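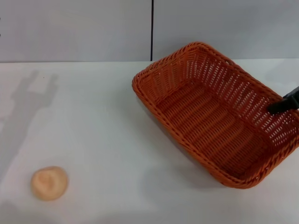
Rectangular basket in burnt orange, with open lattice sides and a braided rim. The small round roll is at lower left.

The bread basket, reconsidered

A bread basket has two jobs. It must hold bread without crushing it, and it must let moist air out. Most of what is sold for the table manages the first. The second depends on the weave, and the weave is the part buyers look at least.

Bread gives off water vapour as it cools. In a solid bowl the vapour settles on the base and softens the lower crust. A lattice wall lets it pass sideways. The base is a different matter: it is normally woven closed so that crumbs stay in, and it therefore holds damp. A cloth liner takes up some of this, provided it is changed between meals.

Synthetic strand has largely replaced willow and cane in canteens and cafés. It does not splinter, it takes dye evenly, and it can be washed. Loltari, which supplies baskets to the catering trade from its works at Cerstead, rates its table range for 400 wash cycles. Temberg, its nearest competitor, gives no figure but advises hand washing in water no hotter than 42 degrees. Above that, the strand relaxes and the walls begin to lean.

The rim deserves more attention than it gets. It carries the load when the basket is lifted by one side, as it nearly always is at a table, and it fixes the ends of the uprights. A plain wrapped rim tends to fail at the corners. A braided one spreads the strain over several strands and gives the fingers something to hold. It also collects flour, and a dry nailbrush is the best tool for removing it.

Outward-sloping walls make loading easier and allow empty baskets to nest. The cost is a smaller floor for a given width at the top. Buyers should measure the floor, as catalogues generally quote the rim. A basket sold as 30 centimetres long may offer a good deal less where the rolls sit.

Rolls are best placed in a single layer, domed side up. A second layer is acceptable once they are fully cool. Warm rolls stacked 2 deep will mark each other and turn tacky where they touch.

Colour is a matter of taste, with one practical point. Pale bread shows up well against orange or brown, and so do stray crumbs. On natural cane both are harder to see.

For storage, nest the baskets dry and upright. The Sandhu pattern, with its stiffened corners, should be stacked with a sheet of card between each — the corners bite into the rim below. Loltari plans to revise its own corner in September.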